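Operators wanted for two-arm gripper comparison

Grirnton, Nonville site
Paid, part time, no experience required
Posted December 2019

Grirnton is looking for people to operate a pair of small robot arms by hand control and tell us how two sets of gripper fingers compare. The work is done at a bench in our Nonville building. You will move everyday objects such as cups and mugs, first with the standard fingers and then with the Flarkside fingers, and fill in a short form after each block.

We need 11 operators. Each one will complete 70 runs, spread over several visits. A visit lasts two hours, with a break in the middle. The pay for the full set is $586, and people who stop early are paid for the visits they finished.

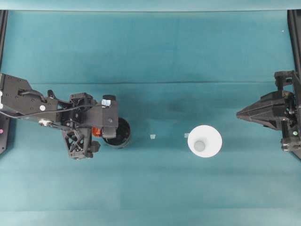

Didier Pons
Test Lead, Manipulation Group

What you will do

Most runs use both arms. A typical instruction is to pick up one cup with the left arm, set it down on a mark, and then do the same on the other side. Other runs ask you to turn a cup over or pass it between the arms. The marks are small pieces of tape on the cloth. You will get a printed sheet with the order of the runs, and the order is different for each operator.

You control the arms with two hand-held controllers while seated. Half of your visits use the controllers at the standard setting. The other half use a slower setting with smaller movements. We want to know whether the finger type or the controller setting makes more difference to the person doing the job.

Dropped or knocked-over objects are part of the test. Write them down and go on to the next run. An engineer is in the room at all times and will change the fingers and restart the arms when needed. Please don't reach onto the bench while the arms are powered.
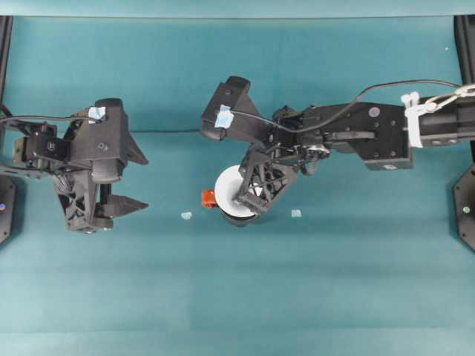 Photo: Grirnton / Abdel Hamid

Who can apply

You must be 18 or older and able to use both hands for up to an hour at a time. Glasses are fine. Left-handed people are encouraged to apply, as our last group had only one. You don't need to know anything about robots, but if you have used a similar arm before, say so in your message and tell us which kind. Employees of Flarkside and their families can't take part.

You should be able to come in at least twice a week until your runs are finished. Morning and afternoon times are open. There are no evening visits.

What we record

The bench cameras record the arms and the objects. We also save the controller movements and your answers on the form. Your name is kept separate from the recordings. The previous round produced 2000 runs, and a summary of those results is available at the front desk.

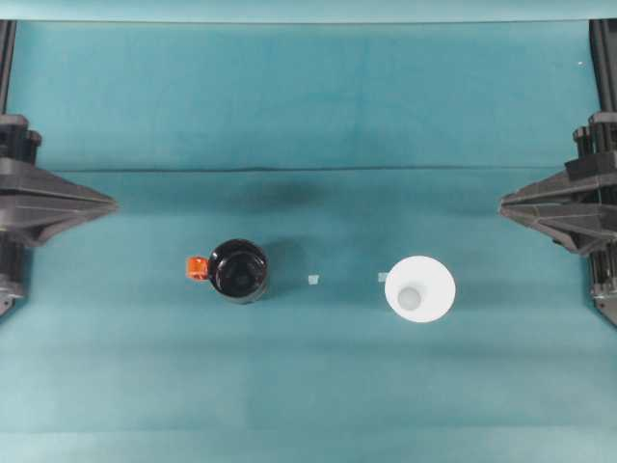
Darnell Wojcik found the first visit the hardest. I kept closing the grippers too early, he wrote on his form, and mugs with a handle took me longer than plain cups. By the third visit I had stopped looking at my hands. I would have liked more practice time before the slow setting.

We have added a 20-minute practice period before the first slow block for this round.

How to apply

Send a short message to the Manipulation Group through the contact page with the subject line "Gripper operator." Include your phone number, which hand you write with, and the times you can come in. We will call to set up a first visit, which is paid at the same rate as the others. Bring a photo ID. Parking is behind the building and the entrance is on the same side.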